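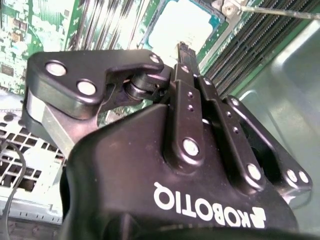

When will the reading room at Fendby reopen to members?

The reading room will reopen in March, once the new shelving has been fitted and the catalogue has been checked against the books. Members who need a title before then may ask for it at the Prorkdale branch, where a desk has been set aside for the Fendby collection.

The Fendby Subscription Library closed its main reading room in the autumn so that the floor could be repaired and the collection moved to safer storage. The work on the floor is finished. The remaining work concerns the books themselves, and members have asked for a fuller account of it than the short notice displayed in the entrance hall could give.

The library holds 2,397 bound volumes in its local history collection. Many were given by families in Fendby and Stastum over several generations, and few had been listed in any detail before they were shelved. The old card catalogue gives an author and a title, but often omits the date of the gift and the name of the giver. The librarian, Grethe Snorradóttir, has taken the opportunity of the closure to correct these entries. Each volume is compared with its card, its condition is noted, and a new entry is written. Where a giver's name appears inside the cover, it is now recorded.

Members will be pleased to learn that several items believed lost have been found on the wrong shelves. Among them are two parish account books and a bound set of letters from the Stastum ferry company. The letters had been catalogued under shipping law, and were last requested by a reader many years ago. They will be placed with the other Stastum papers when the room reopens.

A small number of books cannot go back on open shelves. Their bindings are weak, and further handling would cause the pages to come away. These volumes will be kept in the strong room and brought out on request. Readers wishing to see them should give the desk two working days' notice and should expect to use them at the table nearest the desk. Pencils only are permitted, as before.

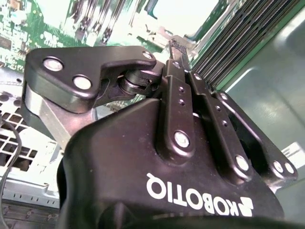 Members' Notices

Borrowing during the closure

All loans due during the closure have been extended until the reading room reopens, and no fines will be charged for that period. Members who would prefer to return their books now may do so at Prorkdale during its usual hours. Books should be handed to a member of staff and should not be left in the porch, where some were damaged by rain in the autumn.

Requests for titles from the Fendby collection may be made in person, by letter or by telephone. The Prorkdale desk can hold 18 requested volumes at any one time, and requests are met in the order in which they are received. Large atlases and bound newspapers are not included in this arrangement.

Subscriptions

The annual subscription is unchanged. Members whose subscriptions fell due while the room was closed will have the period of closure added to their new term. There is no need to apply for this. New cards will be sent by post, and the old cards remain valid until they arrive.

The Sikora bequest

The library has received a bequest of roughly 500 books from the Sikora estate. They are chiefly works on gardening, fruit growing and the history of country houses, with a smaller group of travel books. Vibeke Hafstein has agreed to prepare a list of the bequest, which will be available at the desk on reopening. Duplicates of books already held will be offered first to the Prorkdale branch and then to members. No books from the bequest will be sold before the list is complete.

Spring talks

The programme of talks will resume with an address by Grímur Thorlacius on the old field names of Prorkdale. The second talk, by Steinar Grímsdóttir, will consider the Stastum ferry and the people who worked on it, and will make use of the letters mentioned earlier in this item. Both talks will be held in the upper room. Admission is free to members — guests are welcome on payment of a small charge at the door. The upper room is reached by a single flight of stairs, and members who cannot manage these are asked to write to the library so that a ground floor room may be arranged instead.

Family papers

The library is always glad to hear from members who hold papers relating to the district. Rent books, school reports, shop accounts and photographs are all of interest, including those that may seem too ordinary to keep. Papers may be given outright or lent for copying, and a written receipt is issued in every case. Owners are asked not to mend torn pages with household tape before bringing them in.

Enquiries about gifts and loans should be addressed to Ketill Overgaard at the Fendby office. Letters concerning the catalogue should be marked for the attention of the librarian.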